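How do you teach a robot to pick up its dinner?

Robots do not eat dinner, but they are often asked to move other people's, and they are surprisingly hopeless at it. You learned to pick up a snack before you could talk. A robot arm has to be shown, and shown, and then shown again.

One way to show it is by hand. A person takes hold of the arm and pushes it through the job, a bit like a grown-up steering your hand while you learn to write. The robot remembers how each of its joints bent along the way. Joints are the bendy bits, the same as your elbow and wrist.

The other way is by remote control. The person sits somewhere comfy and moves a controller, and the arm copies. Engineers call this teleoperation, a long word for driving something from over there.

Munther Atallah teaches robots at a small company called Feslow. His arm often works in a pretend kitchen inside a computer, where nothing needs washing up. He steers it with a controller on his desk.

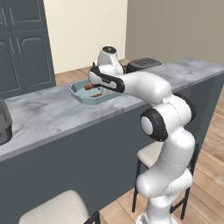
Reaching into the tray in a computer-made kitchen. The two brown-red bits of food are the tricky part.

Each go at the job is called a demonstration. Munther recorded 24 of them on his first morning and thought he was doing brilliantly. Then he let the robot try on its own. It closed its fingers very neatly on nothing at all, and carried the nothing away with great care.

So he kept going. By July he had 150 demonstrations, with the food in a different spot each time. That matters a lot. If the food is always in the same place, the robot learns to go to that place, whether or not there is any food there. (Some dogs have the same problem.)

His workmate Afaf Khasawneh checks the recordings and throws out the bad ones. A robot copies everything, you see. If you wobble, it learns to wobble. If you stop halfway to scratch your nose, it may decide that a long pause is an important part of moving food.

Try it at home: ask a friend to close their eyes and be your robot. Guide their hand to pick up a grape and put it in a bowl. Do it five times, then move the grape a little and let them have a go by themselves – eyes still closed, no peeking, and no eating the equipment until you've finished.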